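Brosedum reservoir reopens to anglers in May

Bank fishing will resume at Brosedum reservoir in May, once work on the outlet valves is complete. The water level was lowered by 13 feet for the repairs and has since been allowed to recover. Boats stay off the water until the slipway has been resurfaced.

Day permits will be limited to 60 and sold at the Narport gate from 6.30 am. Permits bought before the closure remain valid and do not need to be exchanged. Fishing from the dam wall is still prohibited, as is wading north of the intake tower.
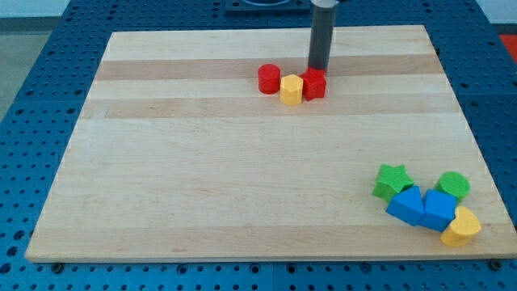

Stocking was carried out in two stages. The first put 500 rainbow trout into the eastern arm, and the second brought the total to 1527, including a smaller number of brown trout. All brown trout must be returned. Barbless hooks are required throughout, and the bag limit is four fish per permit.

Kheri Nyanda, fisheries manager at the site, said water clarity in the eastern arm was lower than normal for the season and should improve as the silt settles. "The western bank is fishing depth now," Nyanda said. "The shallows by the car park need another foot or so."

The campsite loop next to the reservoir is open, with water and electricity at all pitches. The lakeside footpath is closed between the pump house and the Narport gate.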